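Two grippers, one simulated kitchen, and my doubts
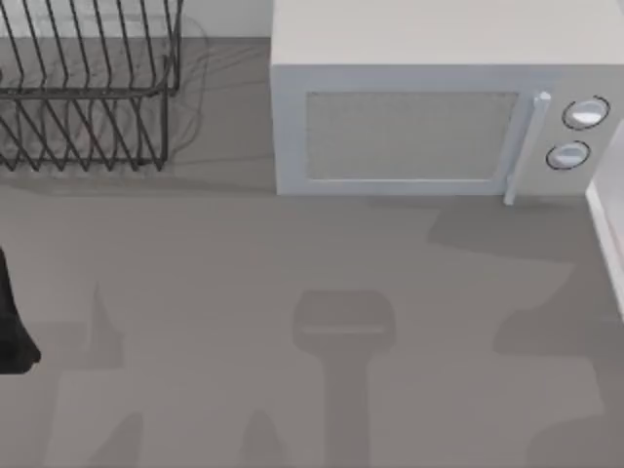

The test kitchen from the overhead camera, with a gripper finger at the left and the shadow of the other gripper on the worktop.

I said in July that I'd give simulation a fair go before moaning about it again, so this is me giving it a fair go. Merike Raudsepp sent me her kitchen setup, two arms and a microwave door to open, and asked which gripper I'd pick out of the Unholm and the Usano. She likes the Usano. I've got an Unholm on my own bench and I've sworn at it plenty, so call it even.

I ran 200 tries with each. The Usano opened the door more often, and by a fair bit. If you stop reading there you'll go and buy one, and I wish you wouldn't yet.

My trouble is with what the door handle is doing. It's a tall vertical bar, friendly to any two fingers that can close round it, and in Merike's version the friction between finger and handle is set so high that even a rotten grasp holds. I turned it down to something nearer what I get from a real plastic handle and the gap between the two nearly went. The Usano still came out ahead, but I wouldn't spend 800 quid on what was left.

Then there's the camera. Looking straight down is lovely for the worktop and poor for anything on the front of the microwave. You get the window, the handle and the two knobs, but judging how far a finger is from that handle is another matter. Half the time I was going by the shadows. They're soft, blurry things and they spread all over the grey, and one gripper can be out of view entirely with only its shadow to tell you it's there. I'd like to know what the controller makes of that, given that I was guessing.

Hermenegildo Zavala reckons a wrist camera sorts it out. He's run the Meléndez controller with one for ages and won't hear a word against it. Maybe! I tried his settings over two evenings and the arm got slower and more careful, and missed in new places. He says my gains are wrong. They may well be.

I haven't touched the dish rack yet. Thin wires close together ought to bother both grippers far more than a fat handle does, and if the Usano still wins there with the friction turned down, I'll say so on here and Merike can be as smug as she likes.

Next job is taking the Unholm over to Melthorpe, where there's a real microwave with a door that sticks.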